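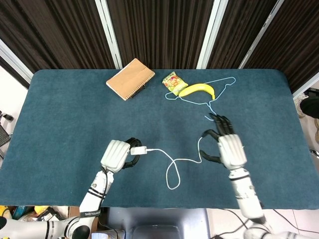
Abimbola Nnaji has been running evening sessions on household clutter for five years, and she wants me to believe that a charging cable deserves its own place in the house. I went along to Brirel, the small firm she set up in July, expecting to be sold a box.

"I don't sell boxes," she says, a bit sharply. "Gollex will sell you a box. People buy 30 of them and then they've got a cupboard full of boxes."

Fair enough. But what she does sell is a two-hour talk on what gathers on the family table: notebook, banana, packet of something, a charger with its lead trailing over the lot. Her advice is to deal with the charger first. I ask why, when the banana will surely go off sooner.

"You'll eat the banana. You won't ever eat the charger. It sits there until it's tangled with something else, and then you say you'll sort it at the weekend."

I put it to her that most of us unplug the thing, drop it and get on with our lives. She doesn't argue. She does think we should keep the plug and the lead together, though, with the lead in wide loops and no tight winding round the adapter. 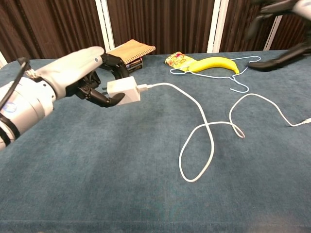

Does that make it last longer? "I think so," she says, and when I press her she admits she has never tested it. Her evidence is a drawer at home and what people tell her at the sessions, which over 2000 have now attended by her own reckoning. I didn't see a list.

Bukola Ogunleye went to one last winter and is less sure it was worth the money. "I did the cables that same night. Felt marvellous. By the Tuesday they were back on the table with everybody's post." She still coils them loosely, she says, when she remembers.

Nnaji has heard this before and shrugs it off. "So do it again on Wednesday. It takes a minute."

My own leads are in a carrier bag behind the door. They're staying there for now.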